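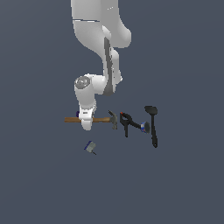
Tools on a grey-blue surface

Loose hammer head on an old claw hammer, can it be saved?

Asked by Katalin Mészáros in Hand Tools and Repairs
1067 views, 2 answers

I have a claw hammer that came with the house when we moved to Skarkstead. Wooden handle, steel head, no maker's name that I can find. It has lived in the shed for years and I only started using it properly in March when I was putting up battens for the fence.

The head has begun to move. It doesn't fly off or anything, but if I hold the handle and knock the head sideways with my palm there is a click, and after a few nails I can see a thin dark line where the wood goes into the head. The top shows one wooden wedge and one small metal one, both a bit sunken.

My father always stood a loose hammer in a bucket of water overnight. I tried that and it was tight for a day or so and then it was worse than before. A man at the hardware counter in Makgate told me to throw it away and buy one with a fibreglass handle. I'd rather keep this one if it is safe, as the balance suits me and I have small hands.

So what I want to know is:

Is it worth knocking in another metal wedge, or does the whole handle have to come out?

If it needs a new handle, how do I get the old one out without an electric drill? I have a hand saw, a vice, a rasp and a couple of punches.

Does it matter what wood the new one is? The shop has ash and hickory and the hickory costs more.

The head weighs 530 grams on the kitchen scales with the handle stub guessed at, so take that as you like.

Answer by Attila Bíró
Marked as helpful by 8 people

Don't use water again. The wood swells against the steel, the fibres get crushed, and when it dries out it is smaller than when you began. That is why yours got worse.

First look at the handle just under the head. If there is a crack running along the grain, or a bruised patch where it has been hit on the edge of things, stop there and fit a new handle. If the wood is sound you can try to save it. Hold the hammer upside down with the head hanging in the air and hit the bottom end of the handle with a mallet. The head will climb up the handle, which seems wrong the first time you do it, but it does work. Do that until it stops moving, then drive the existing wedges down with a punch. 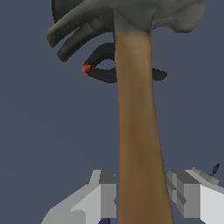
If the wedges go in and stay in, saw off anything sticking out and leave it a week before you do any heavy work. A second metal wedge set at an angle across the wooden one is fine. Three is too many and can split the top.

If it's still loose after that, new handle. Saw the old one off flush with the underside of the head. Put the head across the open jaws of the vice, underside up, and drive the stub out with the biggest punch you have. The hole is wider at the top than at the bottom, so it has to go out through the top. If it is stubborn, saw down into the wood or chisel bits out of the middle until it gives. Don't burn it out. I have seen that recommended and it can take the temper out of the steel.

Fit the new one dry first. Rasp a little, push it in, knock it out, look for the shiny marks and rasp only those. It takes me most of an evening. The saw cut for the wedge should go down 2 thirds of the depth of the head. 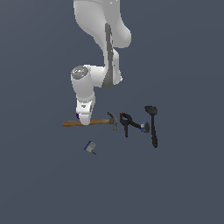

Linseed oil on the end grain once it is finished, and a wipe on the rest of the handle if there is no varnish on it. Varnish gives me blisters so I scrape it off.

As for the wood, either will do. Hickory takes shock a bit better. For a hammer that size I would buy whichever has the straighter grain. Look at the butt end: the lines should run the same way as the head, front to back, not across.

Comment by Katalin Mészáros
Thank you. No cracks that I can see. I did the upside down thing and it moved up by a few millimetres, so I'll drive the wedges tonight.

Comment by Jolán Fülöp
Wear glasses when you hit the metal wedge, small bits can come off it.

Answer by Miklós Bárány

I would just get a new one. I bought a Brosetti with a one-piece steel shaft and there is nothing on it to come loose. It does ring a bit in the elbow. My brother has a Veres and likes it but I think they have stopped selling that model.

Comment by Hajnalka Fodor
She said she wants to keep it.

Comment by Miklós Bárány
Yes I read that. Only saying what I did.

Comment by Katalin Mészáros
Wedges are in and there is no click any more. I will leave it the week and then finish the fence. If it goes again I'll get the ash, the hickory ones they had left all had the grain running across.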